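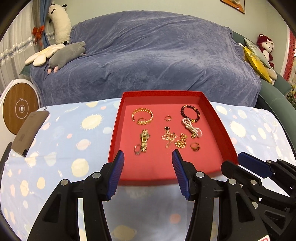
One student wrote on last term's feedback sheet that the valuation week came too early, and asked why we cover insurance before anyone has learned to write a proper inventory. The order has been changed. Inventory now comes first.

## Week 2 — Household contents: listing and valuing

**Terms**

- *Replacement value*: the cost of buying the same item new today.
- *Market value*: what a buyer would pay for it as it stands.
- *Single-item limit*: the most a policy pays for one thing unless it is named.

Small items such as rings and bracelets are the ones most often left off a list. Write one line for each, with material, marks and any receipt. Do not write "gold" unless there is a hallmark or a test — "yellow metal" is the usual wording.

**Worked case: the Busach policy**

The limit is 200 per item and the excess is 40. A bracelet valued at 200 is lost. The claim pays 160.

**Reading**

Paquette handbook, chapter 2. The Gorkeo sample form is in the course folder.

**For next time**

List 15 items from one room at home, with a replacement value for each. Bring it on paper.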